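Section 4: Getting your episodes in the right order

Dratovix sorts cartoons by air date. The people who aired cartoons in the eighties sorted them by whichever tape was nearest, so expect some disagreement.

1. Open the Library tab and choose Add Series. Type the title as it appears on the box, exclamation points included.

2. Pick a source list. Fothergill follows production order; Stukelix follows broadcast order. Fans have strong feelings about this. Dratovix does not.

3. Press Match. A series of 77 episodes takes over 3 minutes, longer if the villain has returned from the dead under a new title.

4. Check anything marked in yellow. These are usually two-part stories whose second half was filed as a Christmas special.

Note: Synopses are limited to 400 characters. If yours stops just as the hero is dangling over the lava, shorten the part about the comic relief.

Caution: Do not press Match again while matching is under way. You will get two of everything, and the sidekick was plenty the first time.

5. To move an episode by hand, drag it to its new slot and press Lock. Unlocked episodes drift back at the next update - usually overnight, always to the wrong season.

6. Choose Save Order. Dratovix keeps your last 10 saved orders, oldest deleted first. Restore any of them from the History menu. 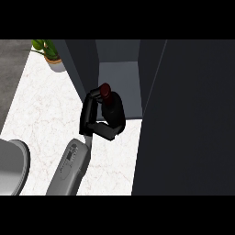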